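3.2 How households talk about shared surfaces

When we began visiting homes in Skukarberg, we had expected to hear mostly about bedrooms and privacy. What people wanted to tell us about, often before we had our coats off, was the table. It was where bills were opened and where grown children sat down when they came home, and we soon gave it a section of its own in the interview guide.

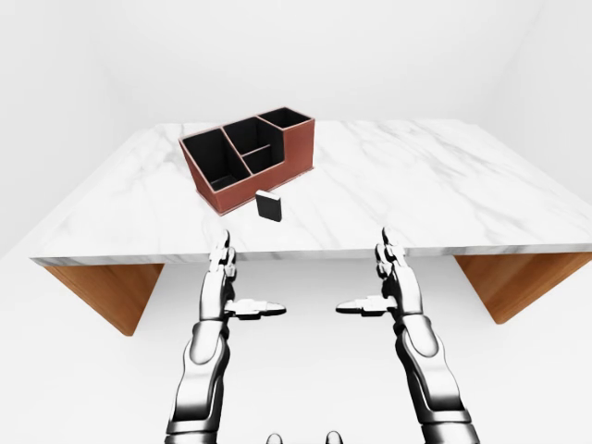 Who decides what may stay on the table overnight? In most of the 15 households it was the person who got up first, whatever the others told us about fairness.

Our colleague Azucena Ponce, who led the visits in the Villar district, noticed early on that families had a word for things that were allowed to stay and another for things that were merely waiting. We have kept her terms, "residents" and "visitors," and we are grateful for them. 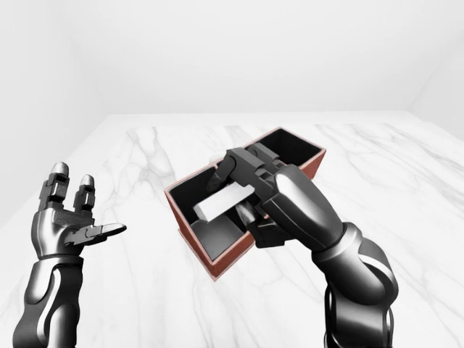 The difference matters a good deal when two generations share a home. Quintero's earlier study treated clutter as a matter of habit, and we learned much from it, but our older participants (the eldest was 68) spoke of it as a kind of courtesy, a way of leaving room for whoever came next. In 2 homes the rule had been settled after a quarrel in October, and both sides could still recite it for us, quite cheerfully!

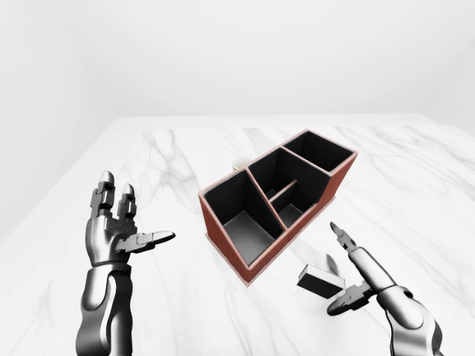
Figure 6. Desk organizer on a marble table.

Small containers came up in nearly every conversation. A visitor placed in a container tended to become a resident, and we return to this in the next section.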